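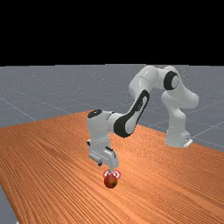
The white arm over the red ball in Drora, Kedthorpe's new practice simulator.

Robots & Automation | Software News

Kedthorpe puts its robot arm simulator on sale, and I got a week with it

April 19, 2023

If you've ever wanted to mess around with a robot arm but don't have the money (or the floor space, or the patience of the person you live with), Kedthorpe has something new for you. The company opened sales of Drora this morning. It's a desktop program where you teach a simulated arm to do small table jobs, and it costs $159 for a single license. Schools pay $80 a seat. I've had a review copy since last week and I've already lost two evenings to it, so take my enthusiasm with that in mind!

Drora ships with 21 tasks. The one I kept going back to is about as plain as it gets: a table, a red ball, a red and white bullseye marker, and an arm that has to bring the ball and the marker together. You can move the arm by hand with the sliders, write a short script, or let the built-in trainer have a go at it over and over while you make dinner. I did all three. My hand-driven attempts were terrible. I kept coming in too fast and knocking the ball clear across the table, and then I'd have to hit reset and start over, muttering.

The trainer was a lot more fun to watch. It spent its first hour waving around like it was swatting flies, and by the next morning it was getting the ball onto the marker most of the time. My log says it took 121 rounds before the first clean one. I was weirdly proud of it.

"We wanted the first thing you open to be something you can fail at in ten seconds," Liesl Holzer, who runs the product side at Kedthorpe, told me on the phone. She said the team cut a fancier kitchen task in March because testers spent all their time looking at the cupboards.

You can tell where the effort went, too. It's a bare gray floor with grid lines and a black sky, and the wood on the table looks like it came from an old screensaver. I got used to it fast, and it runs fine on my five-year-old laptop, fan noise aside. You can also swing the view around while the arm works, and I ended up needing that more than I expected. The hand is a chunky thing and it's easy to lose the ball behind it when you're close in. 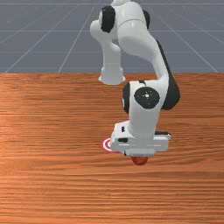
Same task from another view, with the gripper down low and the marker just left of the ball.

Now for the grumbles. The manual is thin, and the chapter on scripting stops right where I started having questions. Saving a run takes too many clicks. There's also no undo on the sliders, so if you bump one you're putting the joint back by eye (I did this a lot). And the sound effect for a finished task needs an off switch, please, I'm begging.

I asked Urs Ortner about the bigger question, whether anything learned in Drora carries over to an arm you can touch. He teaches the evening automation class at Hubmann and has been trying the school version with his students. "Some of it," he said. "They come to the real bench already knowing which joint does what, and that saves me a whole class. Grip is another story. They still squeeze too hard." He's planning to keep using it through the summer.

Kedthorpe says a link to real hardware is coming as a paid add-on, made together with Pollura, but there's no price yet and Holzer wouldn't give me a month. I'd hold off if that's the part you're after. For learning the basics at home I think it's decent value, and the school price looks better still.

There's a free trial with three of the tasks unlocked, the ball one included, and it doesn't ask for a card. Licenses are sold through Kedthorpe's own store for now. I'll be trying the stacking task over the weekend and will post how badly it goes.

Filed under: Simulators, Robot arms, First looks

We use cookies to remember your settings and see which stories get read. By staying on this site you agree to our cookie policy. Accept | Manage choices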